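Bench hand wanted, Juvville workshop

Kolus Refurbishing takes in tired desktop computers and sends them out again with some dignity restored. We need one more person for the bench, three days a week, starting in the new year.

You will open cases, lift out processors, sort memory and write down what you find, including the things you would prefer not to have found. We have 169 towers waiting and a delivery of 666 promised by Naidu, who keep their promises when it suits them least.

What you'd be working on

Mostly full-size towers, laid on their side with the cover off, like this one: black shell, green board, graphics card still in its slot and no heatsink on the processor.

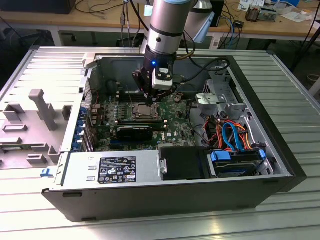 What we ask

Steady hands, patience with small screws and a tolerance for Radio Milora, which Sharada controls. No certificates needed — we'll train you for 6 weeks on full pay.

Write to Malathi Bangera by Dec 23, 2018. One page is plenty. Tell us about something you took apart, and whether it went back together.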